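The Kitchen Table Forum > House and Home > Tidying and Sorting

Thread: The table where everything ends up

marmaladehen
7 Apr 2021

Hello all, long-time reader and very occasional poster. I'm hoping for a bit of wisdom, or failing that some company. We have a table in the back room which was meant for crafts and board games, and I bought a cheerful pink and white checked cloth for it in October so that people would want to sit there. Well, they don't sit there, they put things on it! Every small object in this house that hasn't got a home goes to live on that cloth. Soft toys, stationery, little bottles of this and that, the chessboard. I clear it, I make a pot of tea, I come back and it has started again.

I've tried a basket (it filled up and then the table filled up as well) and I've tried being cross, which lasted until teatime. Does anybody have a way of doing this that a normal family could keep going? There are 4 of us, if that matters, and only one of us ever puts anything away. Picture of the sort of mixture I'm up against, cleaner and plush toy side by side as usual.
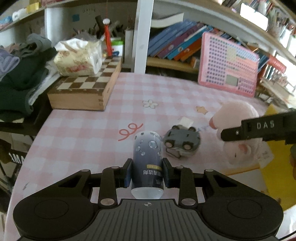

What would you move off a table like this first?
Cleaning products, before anything else, up to a high shelf or into a cupboard with a catch, and then the toys and the stationery can wait for a rainy afternoon.

dunnockdave
Welcome out of the shadows, marmaladehen. I would second getting the cleaning bottles away from the cuddly things. We had a shelf put up over the washing machine for exactly that and it's been the best bit of DIY in the house, even though I did it and it slopes. Anything with cleaner in it goes up there, even the tiny bottles, and the children know it isn't theirs.

As for the rest, my feeling is that the cloth is your trouble. It's too pretty and too handy. Take it off for a fortnight and see if people still drop things there. A bare table looks like somewhere you might be asked to do homework.

Gráinne Scanlon
Oh no, Dave, leave the poor woman her cloth! I have one with flowers and stars all over it, and it's the only thing that makes my back room feel like a room and less like a corridor with a chair in it. I don't believe for a moment that a bare table stays bare. Mine was bare for years and I couldn't have told you what colour it was.

What worked for us, and I say this as somebody who has bought every storage box going, was giving each person a drawer. Ours is an old Verner unit that came from my sister's, a bit battered, and everybody has one drawer and whatever I find on the table goes into the drawer of whoever left it. I don't sort it and I don't fold it. If it won't shut, that's for them to deal with. There was some huffing for the first couple of weeks and then it settled down nicely.

pockets_full
I've done the drawer thing and it made matters worse, I'm afraid. All that happened was that the mess went somewhere I couldn't see it, and then we had 3 pairs of scissors in one drawer and my reading glasses in another and everyone shouting up the stairs. I'd go by kind and leave people out of it. Stationery with stationery, toys with toys, bottles with bottles. Then when you want a stapler you know which drawer to open, whoever had it last.

Gráinne Scanlon
I see what you mean, pockets, but that does rely on somebody doing the sorting, and I think we can all guess who that would be.

pockets_full
Fair point. In my house it's me and I quite like it, so perhaps I'm not a good guide. I put the radio on.

marmaladehen
You're all very kind, and I've read these out at supper to a mixed reception. I'm keeping the cloth, sorry Dave. It has a rainbow between two smiling clouds and I'm fond of it.

I had a go at pockets_full's way this afternoon, beginning with the stationery as it seemed the easiest. I must say it was rather satisfying once I got going. The staples are going in an old biscuit tin with the stapler and the treasury tags, and I've written STAPLES ETC on the lid in my best capitals. I'd forgotten what sweet little boxes they come in, too. I could easily have put them somewhere "nice" and never found them again.

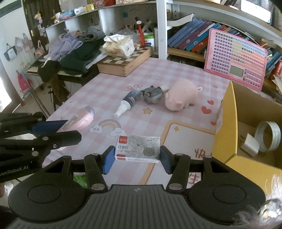 The staples, 24/6, with the cat on the box.

tansy_and_thyme
That cat! I would buy those whether or not I had a stapler. Do check the size against your stapler before you put them all away together, though, as I once kept a whole tin of the wrong ones for 9 years out of pure optimism. 24/6 and 26/6 look very alike to me and my old desk stapler is fussy about it.

dunnockdave
Mine takes both and jams on both, so I can't help there. Nice tin idea. I use the Cirnen tubs with the clip lids, which stack, but you can't write on them without it rubbing off, and I've ended up with masking tape on everything. And I withdraw my remarks about the cloth. My wife has seen the rainbow and would like one.

pockets_full
Glad it went well! One tip for the next stage: do the toys when the owners are at home. I learnt that the hard way with a bag I thought was for the charity shop. And leave the chessboard till last. If the pieces are all there it can live on a shelf in one go, and if they aren't you'll only spend the evening under the sofa.

Gráinne Scanlon
I'd still put in a word for one drawer each, even if it's only for the odds and ends that don't belong to any kind. You'll always have a few of those. We have a thing with a loop on it that's been in the drawer since we moved in, and I daren't throw it out in case it belongs to the boiler.

marmaladehen
I think I might do both, Gráinne: tins for the stationery, the high shelf for anything with cleaner in it, and then a drawer each for the mysteries. My youngest has asked whether the soft toys can stay on the table if they "sit properly", and I've said I'll think about it. I'm doing the bottles tomorrow after I've been to the shops, so if anyone knows whether the Aquino shelf brackets will hold in a plasterboard wall, I'd be glad to hear before I get the drill out.

dunnockdave
Use proper plasterboard fixings, or find the stud and screw into that. Don't trust whatever comes in the packet. And borrow a spirit level, which I didn't.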